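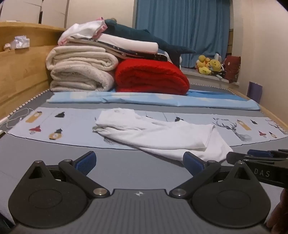

Sleep month is back, and so is the Bramwell bedtime challenge!

Last July we asked readers to try going to bed at the same time for 15 nights running, and the letters that came in were such fun to read that we're doing it all over again. Same rules as before. Pick a bedtime you can live with, stick to it on weekends too (yes, I know), and write one line in a notebook every morning about how you slept. One line is plenty. Mine from last year mostly say "fine" and "too hot."

Carol Sugden wrote to us in the spring to say she never went back to her old hours. She used to nod off over the television at 9 p.m., wake up at midnight and then lie there doing sums in her head until it got light. Now she reads until 10:30 - library books, mysteries mainly - and turns the lamp off wherever she is in the chapter. She's on her third notebook!

A few things readers told us helped:

Moving the phone charger to the kitchen and buying a cheap alarm clock. This came up again and again.

A short walk after supper, even just to the corner and back.

Opening the window for 15 minutes before bed, then closing it if the street is noisy.

No coffee after lunch. Parviz Soltani disagrees with this one and sent a very funny page and a half defending his evening espresso, which we'll print in full next time.

If you've been sleeping badly for weeks on end, please talk to your doctor as well. A notebook can be a handy thing to take along.

To join in, drop your name in the box at the Bramwell front desk or reply to this newsletter, and we'll send you the tracking sheet. We'll also get everyone together at 7 p.m. on the last evening to swap stories over herbal tea and Carol's oat cookies. Bring your notebook if you feel like reading from it, and bring a neighbor too!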